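Frequently Asked Questions

The Tistby Review of Books: for readers, writers and the merely curious

We get a lot of letters, and a good many of them ask the same things, so Anwara Abeysekara sat down one rainy week and typed up the answers we usually give. If yours isn't covered, do write to us. We like mail, even when it's cross.

What kinds of books do you review?

Mostly fiction, and mostly novels, with a fair helping of short stories and the odd memoir when one of us can't stop talking about it. We have a soft spot for translated work and for small presses, and we'll happily review a book that came out a year or two ago if it didn't get much notice the first time. We don't cover textbooks, cookbooks or books of business advice. Poetry goes to Arvo Ruotsalainen, who takes his time with it, so poets should expect a wait.

How do I send you a book?

Write to us first with a short note about the book: who published it, when it comes out, how long it is, and a paragraph on what it's about. If one of our reviewers would like to read it, we'll send you a mailing address. Please don't mail a copy before you've heard from us. Our office in Felemville is one room above a shoe repair shop, and the stairs are steep, and the books already there have to be climbed over as it is.

We can take electronic copies, but most of our reviewers read on paper and scribble in the margins, so a printed copy will usually get you a quicker answer.

Will you definitely review my book if I send it?

I'm afraid we can't promise that. Last year we were offered 2,587 books and ran reviews of 165 of them, and you can see from those numbers how many good ones we had to let go by. A reviewer may also ask for a book, read it all the way through and find there isn't much to say about it, and we'd sooner leave a gap than print a review written out of duty.

Do you review self-published novels?

Yes, we do, and we have for years. They go through the same door as everything else. The one thing we ask is that the book be finished and edited, with the pages in their final form. We can't read drafts or give notes on them, much as we might enjoy it.

Do you publish negative reviews?

We do, though fewer than people seem to think. Our feeling is that a first novel from a tiny press that didn't quite come off can be left in peace, while a much-praised book by a well-known writer can stand a bit of rough handling. When a review is unfavorable, we ask the reviewer to quote from the book, and to quote enough that a reader could disagree. Hendrik Hoekstra's review of the family saga "Odus" was probably the harshest we've run, and it also brought in more letters than anything else that year, about half of them from people who went out and bought the book to see if it was really so bad. (Several of them loved it!)

Can I reply to a review of my own book?

You can. We print authors' letters if they deal with what the review said and stay civil about it. Errors of fact are another matter, and we want to hear about those right away. If we gave your narrator the wrong name or put your second chapter in the wrong decade, tell us and we'll correct it with a note at the foot of the page.

Do you give away the ending?

We try very hard not to. Now and then a book can't be talked about sensibly without mentioning how it ends, and in those cases you'll find a warning in the first paragraph. We treat anything in the first third of a novel as fair game, and after that the reviewer has to use some judgment. Old books are trickier. Nattawut Khunthong holds that anything older than he is can be discussed freely, and the rest of us are still arguing with him about it.
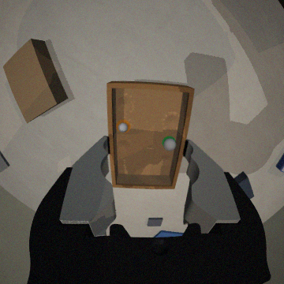 How do I become a reviewer?

Send us two reviews you've written, published or not, of around 800 words each. At least one should be of a novel. Please choose books you have mixed feelings about, because those reviews tell us far more than the glowing ones do. Boonmee Panyasiri reads every sample herself, and she answers all of them, though it can take her 9 weeks or so when the fall books are coming in.

You don't need a degree or a list of past work. We've had lovely reviews from a school bus driver, a retired dentist and a young man who had never written about a book before in his life. What we look for is someone who notices how sentences are made and can tell us what it was like to spend a few evenings in that writer's company.

Do you pay?

We do, modestly. The fee is the same for everyone and is sent the month after the review appears. Reviewers keep the book, too, and they keep the rights to their own writing, so you're welcome to reprint your piece elsewhere as long as you mention that it ran here first.

What is the Sriwong Shelf?

It's our yearly list of eight novels we think more people should read, named for the little bookshop where the first editors used to meet. The list comes out every March. There's no prize money and no dinner, only a page on this site and a good deal of happy shouting beforehand. Publishers can't nominate books for it, but readers can — just send us the title and a few lines about why it stayed with you.

May I quote from your reviews on a book jacket?

Of course, and you don't have to ask. Please name both the reviewer and the Review, and please be fair with the dots. A sentence that started out as "a thrilling opening and then a long, long walk home" shouldn't end up on a cover as "thrilling."

How do I get in touch?

Use the contact form, or send a postcard to the Felemville office. Anwara pins the postcards up over the kettle.

Page last updated Friday, September 11, 2020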